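Updated June 2025, after the second bottle of oil.

# Oiling a wooden tabletop without hating it by Thursday

Oiling a table is easy. Everything that goes wrong goes wrong in the hour after you think you've finished, usually while you're eating a sandwich and admiring yourself. I've done my kitchen table three times now, and the first time it stayed tacky for nine days and collected a fair amount of cat.

## What you need

- Hardwax or plain drying oil (I use Lashari, mostly for the tin)
- Sandpaper in 120 and 180 grit
- Cotton rags, more than seems reasonable
- A bucket of water with a lid
- An open window

Skip the foam brush. Shoaib Jadoon, who sold me my table and has opinions, calls it "a sponge with ambitions."

## Sand it first

1. Clear the table completely. Moving the fruit bowl from one end to the other as you go is a lifestyle, and a bad one.
2. Sand with 120, always along the grain. Scratches that cross it barely show on bare wood and then leap out the moment the oil goes on.
3. Repeat with 180 and stop there. Polish the wood much finer and the oil has trouble soaking in.
4. Vacuum, then wipe with a barely damp rag. Let it dry overnight.

If you're not sure which way the grain runs, crouch and look along the surface with a lamp off to one side. The darker lines are your lanes. Stay in them, even near the edges, where everyone gets tired and starts going in circles.

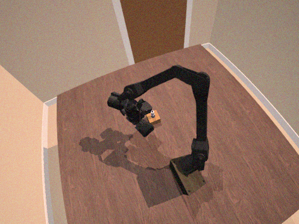
## Put on less than you want to

Pour out a puddle the size of a coin and spread it until the rag starts to drag. Then do the next patch. A table for six took me 107 ml per coat, and I still wiped a good deal of that off again.

Wait 15 minutes and buff the whole top with a clean rag. Any shiny spots are oil that hasn't gone in – wipe them now, or you'll be scraping them later with an old Tirkel loyalty card, as I was.

Leave it a full day before the second coat. Two is plenty.

## The rags

Oily rags can heat up and catch fire by themselves. Don't ball them up in the trash. Drop them in the bucket of water, put the lid on and ask your local waste site how they want them.

Keep hot pans off the table for a week, and wipe up red wine when it lands.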